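3.2 What people put where

I should say up front that I came to table setting as somebody who eats most dinners over the sink, so a lot of what follows was news to me. When we started the Jikton study I figured everyone would lay a place the same way, the way the etiquette books draw it: fork on the left, knife and spoon on the right, plate in between, done. We had 35 households keep track of their everyday meals for us through November, and only 19 of them ever used the book layout at all. The rest did what I've started calling the bundle. All the flatware goes down together on one side, usually in whatever order it came out of the drawer, and the plate goes next to it.

I love the bundle! It's quick, it leaves the other side of the plate free for a glass or an elbow, and it makes perfect sense if you are carrying everything in one hand (which, as our diaries show over and over, people are). Figure 4 has a light meal laid this way, with the purple fork, spoon and knife side by side to the left of the plate. The cloth is under the plate and the cutlery, and the bread and the small orange fruit have a leafy placemat to themselves behind it.

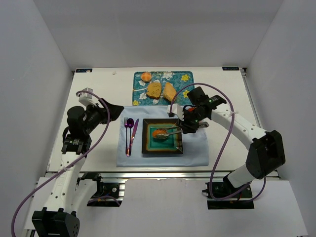 Figure 4. A bundled place setting on a light blue cloth, with bread and fruit on a separate placemat.

Now, the second thing we kept running into was the split between "my stuff" and "our stuff." Even people eating alone kept a kind of border on the table. Bread almost always lived on the far side of it. One diary keeper wrote that bread on the plate "is already spoken for," and I haven't found a better way to put it. We had coded bread as part of the place setting in our first pass and had to go back and redo 206 entries, which took most of a very long Wednesday.

Cloth turned out to matter more than I'd guessed. Earlier work by Đỗ treats the placemat and the tablecloth as two versions of the same thing, something to catch crumbs and save the wood. Our households didn't talk about them that way. A mat or a cloth said where a job happened: eating on this one, reaching over to that one. When the two were different colors, people were a lot more consistent about what they set down on each, and when both were plain white the border got mushy by the middle of the meal. I'd be careful with that last bit, because plain white was rare in our group and a couple of those homes had toddlers, who respect no border of any kind.

Serving spoons were the messy category. They started out next to the dish and wandered onto plates, and half our coders called them flatware while the other half called them serveware. We finally went with wherever the spoon was when the diary entry was made, and Section 3.3 uses that rule throughout.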